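Speaker notes - equipment planning for two-arm work
Hiscombe meetup, August

Slide 1. What we're asking for
Start with the total, then break it down. The plan has 3 lines: arms, grippers and fingers, and everything else. Say up front that "everything else" is where last year's budget went over.

Slide 2. Arms
Two arms facing a job at floor level, with a wastebasket between them. Talk about reach first. A quote that only covers tabletop reach won't cover this. Mention cables - they need slack at the wrist, so order spares with the arms. Flosimia quoted 10 weeks for delivery. Carnegie was faster but charges for setup.
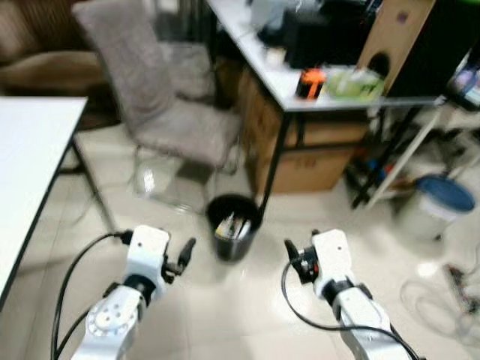

Slide 3. Fingers and wear parts
Treat finger coverings as supplies, same as tape or gloves. We budget 23 sets a year. Pause here for questions on price.
Light items drive the choice: a flat clear plastic container, an orange-red package on a gray tabletop. The bumpy covering costs more than a smooth one. I'd still pay it. Wrist camera is a separate line, 2 per station.

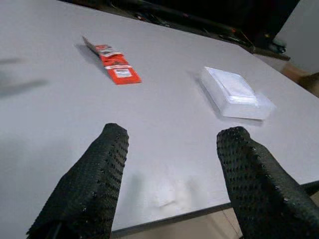

Slide 4. Timing
Orders go in before the Plalau lease renews. If we have to cut, cut the second station and keep the spares. Leave the phone number up and take questions.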